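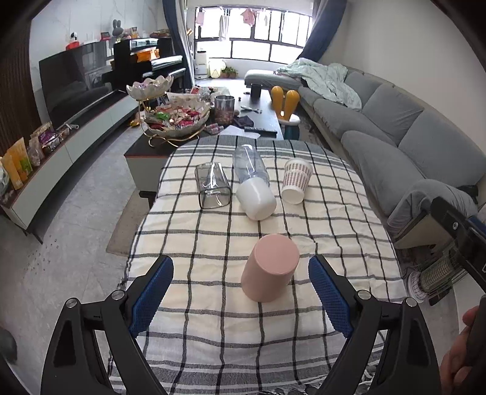 Droltis Hand-Held Gripper
Demonstration collection tool for manipulation learning

The Droltis is a two-finger gripper you hold by its handle and use to do chores slowly. A camera on the tool records what the fingers see, and your policy gets to learn from it. No robot arm is needed until the day you want one to do the work.

We built it for people's homes, where cups get left upside down on checked tablecloths and there is a remote control near everything. Lab tables are fine too. They just don't have much candy on them.

Fingers and pads
Two black angular fingers, each with a blue textured mesh pad on the inner face. The pads are sold in pairs and we suggest swapping both at once. Running one new pad against one old one produces a dataset about uneven pads, and we already have that dataset. It is called Garba and you can't buy it.

Pivots
The round silver caps over the pivot joints are screw caps. Check them before each session. Rosário Carrilho, who tests every unit before it ships, would like it known that "finger tight" was never an official setting.

Handle
Sized for a whole afternoon. Left-handed collectors have used it without complaint, or at least without written complaint.

Recording
Each demonstration is saved as one episode through Flurnetti, our collection software. Press once to start and once to stop. Episodes shorter than 3 seconds are flagged, as they are nearly always somebody finding the button.

What to collect
Light, dull objects make a good first set: paper cups, plastic bottles, small containers. Lay some on their sides and turn some over. Move things between takes, including the ones you aren't picking up. Georges Karaki's first 529 episodes at our Narport office all had the target cup in the same spot, and the resulting policy was superb at visiting that spot.

For a single pick-and-place task we usually plan on 1,000 episodes - more if the objects are clear plastic.

In the box
Gripper with handle and camera mount
One pair of pads, fitted
One spare pair
Hex key
17-page setup guide (the last page is blank, for grievances)

Lead time
Orders placed now ship in January. Replacement pads ship sooner.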